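Gallery: Gripper and Wrist Tracker Comparison

Mirnex Handling Laboratory
15/07/2022

The Mirnex Handling Laboratory is comparing two parallel grippers, the Senmont and the Gilani, on the picking of small packaged goods from open containers. Reference recordings of the same task performed by hand are made alongside the gripper trials, with markers worn at the wrists. The comparison is directed by Shamim Arain. Hendrik Kramer is responsible for the gripper trials and Pin-yu Poon for the hand recordings.

Coffee sachets were chosen for the first round. They are light, they slide against one another, and they offer a narrow top edge to hold. A gripper that performs well on boxes may close on two sachets at once or miss the edge entirely. Each trial consists of 50 picks, and a pick is counted as complete when a single sachet has been lifted clear of the container and set down on the counter.

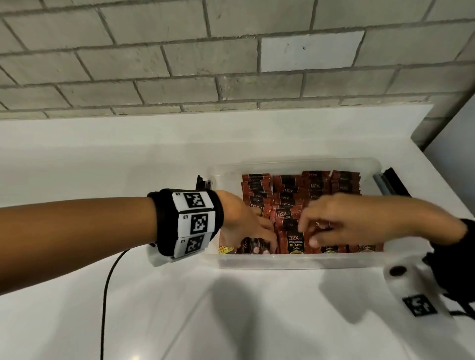

Hand reference task, coffee sachets in a clear container. Square markers are worn on the left wristband and on the device near the right wrist.

The hand recordings are used to set the approach angle and closing width for both grippers. Wrist position is taken from the markers, and the recordings are reviewed by Kianoush Taheri before any values are passed to the controller. Recordings in which the markers are lost for long periods are set aside and repeated.

At the close of the first round, 1,112 picks had been accepted for analysis across hand and gripper trials. A further 19 were excluded after review. Early results favor the Senmont gripper when sachets are tightly packed. The Gilani gripper has been more dependable at the corners of the container, where its shorter fingers need less room to open.

The second round will be held in January at the Bruvstead building and will include soft pouches. Departments wishing to propose items for testing should write to Rigoberto Arriaga at the laboratory office. Proposals should state the size and weight of the item and the container in which it is normally supplied.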